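Home Posts Pantry Garden About
Search this blog Go

Sorting, and other ways to avoid the ironing

We own over 300 small objects that live on whatever flat surface is closest to the front door. I know this because Revathi Palaniappan, who raised me and is entitled to her opinions, stood in my hallway in June and told me so.

So I bought bins. Translucent ones, from the Plolix outlet at Morotdale, on the theory that if I can see the rubbish I'll feel bad enough to deal with it. I came home with four and a parking fine.

The theory has a hole in it. A see-through bin with nothing in it looks lovely. A see-through bin full of odds and ends looks like your kitchen drawer has been put on display at the museum.

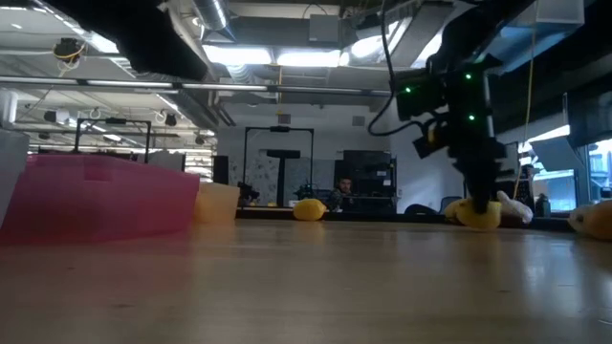
Lemon, holding out for a better offer.

Pink was going to be for fruit and the yellowy-orange one for everything I couldn't name. By arvo tea I'd swapped them, then swapped them back, and the table had picked up another scratch to add to its collection. I've stopped oiling it. It can have its character.

Mum's system is a single cane basket she's had since we lived on Pomare Street, and she has never lost a thing in it. I asked her how. She said she throws things out.

Next month, the linen cupboard. Bring a torch.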